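Why Did the Robot Stop? A Fault at Cekstead

What happened

Engineers at the Cekstead workshop were teaching a robot with two arms to pick up a cable. One afternoon in January, the left arm stopped partway through its task. It stayed still until a person reset it.

What a fault is

A fault is a problem inside a machine. This one was in the software, the set of instructions the robot follows. Each arm has motors, and each motor reports how hard it is pushing. If the push goes over a limit, the arm must stop. The limit was 80 units. The left arm reported 900.

Finding the cause

Fumiko Ebihara, the engineer in charge, read the robot's log. A log is a list of everything the machine recorded. It showed that the gripper had closed too low and pressed on the table. The table did not move, so the motor pushed harder and harder.

The repair

The engineers raised the lowest point the gripper could reach. They also made the arm move more slowly near the table. Then they ran the task 60 times, and the arm did not stop.

The job itself uses a black USB cable laid flat on a white table, with a gripper on each side.

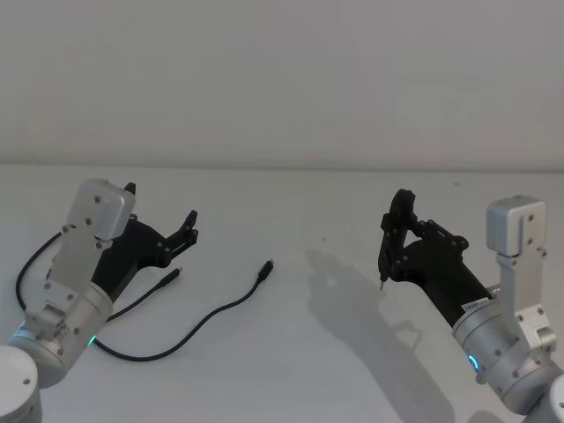
Words to know

Gripper: the part of a robot that holds things.
Log: a record kept by a machine.
Reset: to put a machine back to its starting state.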